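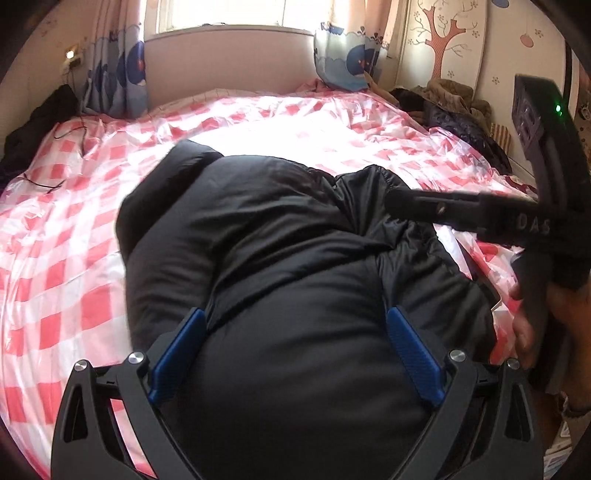

Who looks after a parish when its priest is away for a long stretch?
The dean names a neighbouring priest to cover, and the lay leaders run the weekday prayers between his visits.

Slide 2. Storkamia parish. 465 on the register, 30 at Mass on a normal Sunday. Father Helge Myklebust drives over from Tokbridge twice a month. Mention the road in January.

Slide 3. Mihret Teshome leads the Wednesday rosary and takes communion to the sick. Read out her letter, first paragraph only.

Slide 4. Money. The diocese pays 500 a month towards fuel and heating. The Easter collection brought 259.

Pause for questions. Liv Hellström will answer anything on baptisms.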